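Reusable Cups Replace Bottled Water at Karton Lunchroom

2023-08-20

Staff at the Karton building will no longer find bottled water in the lunchroom refrigerator starting next month. The company is switching to reusable plastic mugs and two filling stations, one beside the kitchen sink and one in the hallway near the loading entrance.

The change follows a trial on the second floor that began in April. The 17 people who work there were each given a mug and asked to leave the bottles for visitors. Office manager Wilma Bakker said the trial went well enough that she saw no point in extending it.

"People used the mugs," Bakker said. "A few went missing and came back. We had some complaints about the taste of the tap water in the first week, so we had the filter changed, and I haven't had one since."

Karton had been buying 700 bottles of water a month for the building, most of them for the lunchroom and the rest for meeting rooms. The last delivery under the current contract is already in storage and will be used up before the stations open. Meeting rooms will keep a small supply for guests through the end of the year.

Mugs and bottles have been sharing the lunchroom tables over the summer. The mugs are see-through gray plastic with angular sides and a square handle. The bottles are the slim, clear kind with a red and white label.

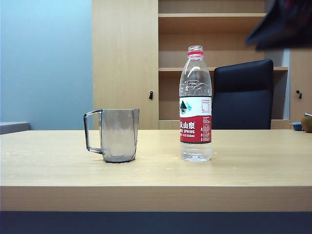

What changes for staff

Every employee will get one mug. They can be picked up at the front desk during regular hours, and anyone who took part in the trial can keep the one they have. A set of spares will be kept in the cabinet over the dishwasher for temporary workers and for anyone who leaves theirs at home.

The mugs go on the top rack of the dishwasher. Bakker has asked that they not be left on desks over the weekend and that names be written on the bottom in marker, not on the side. Mugs found in the sink on Friday afternoon will be washed and put in with the spares, with or without a name.

Kobe Geerts, who runs the afternoon shift in the warehouse, said his team had asked for something with a lid. Open cups are not allowed past the yellow line in the packing area, and the walk back to the lunchroom takes up a good part of a short break.

"A mug is fine at a table," Geerts said. "It's no use to somebody on a forklift."

Bakker said warehouse employees will be able to choose a bottle with a screw top in place of the mug. Those have been ordered and should arrive the week the stations open. If they are late, bottled water will stay available in the warehouse until they come.

The filling stations were bought from Erkeo, which will also handle filter changes. Each station has a slow tap for mugs and a taller one that fits bottles up to 500 milliliters. Larger bottles will have to be filled at the kitchen sink. Installation in the hallway will close the loading entrance for one morning, and drivers will be sent to the side door while the work is being done.

Old tables stay

The lunchroom itself will not be renovated this year. A plan to replace the light wood tables was dropped when the budget was set, and the money went to the plumbing for the stations instead. Ineke Van Acker, who handles purchasing, said the tables are scratched in places but solid, and that coasters would be put out with the new mugs.

The bins for empty bottles will stay next to the door until the remaining stock is gone. Caps and bottles should continue to go in the same bin. Once the bins are taken away, the space will be used for a second microwave, which lunchroom users have been requesting for more than a year.

Questions about the mugs or the screw-top bottles can be left with Van Acker at extension 334. Requests for the warehouse bottles should include the employee's name and shift.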